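From: Kacper Witkowska
To: Torncombe Home Repair list
Subject: Re: Grout, again (was: Lesberg sealer, worth it?)

Mizanur Liyanage wrote on 28th February:
> I have now put two coats of the Lesberg sealer on my kitchen counter
> and it still drinks coffee like I do. 18 dollars a bottle. Should I
> go to a third coat or rake the whole lot out and start over with
> something darker? My wife votes for darker. My wife also voted for
> white tile.

Mizanur,

Don't do a third coat. I did a third coat in my old place and ended up with a counter that had the feel of a glazed doughnut and stained exactly as before. If coffee still soaks in after two, either the grout was damp when you sealed it or there's an old sealer underneath keeping the new one out. Put a drop of water on a joint you never touched and watch it for a bit. If it beads up there too, strip first.

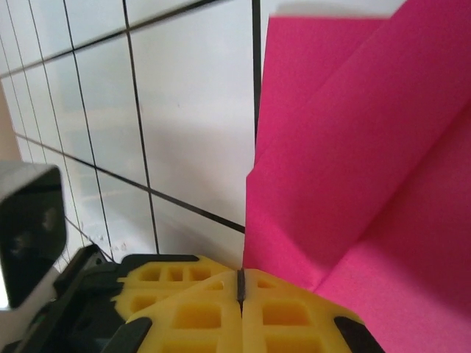
Your wife is right about darker, and I say that as a man who held out for "linen" for 6 years. Pale grout is a second job. Dark lines between white tiles, like the ones running off to the left of the pink sheet, look a bit like graph paper, but whatever lives in them stays their business. The tile is another matter. Gloss white shows everything, and no sealer will help you there.

As for raking it out: get the Drellow hand saw and skip the power tool. I have the Ivanov one, it is very fast, and I have 20 chipped edges to show for the time I saved. Go slow at the corners and vacuum as you go, or you'll be finding grit in the butter until April.
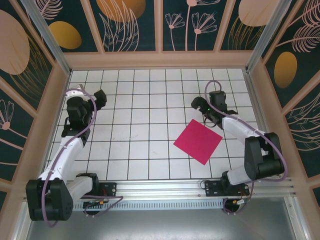 White tile, dark grid, one pink square, a few smudges.

Mix less grout than you think you need. The bag tells you to let it stand and then stir it again, and I ignored that for years out of pride. Wipe on the diagonal with a sponge that's barely damp. Then leave it alone, which I gather is the hard part in your house.

I've got most of a bag of charcoal left over if you want it. You would have to come and get it, as my back has retired.

Kacper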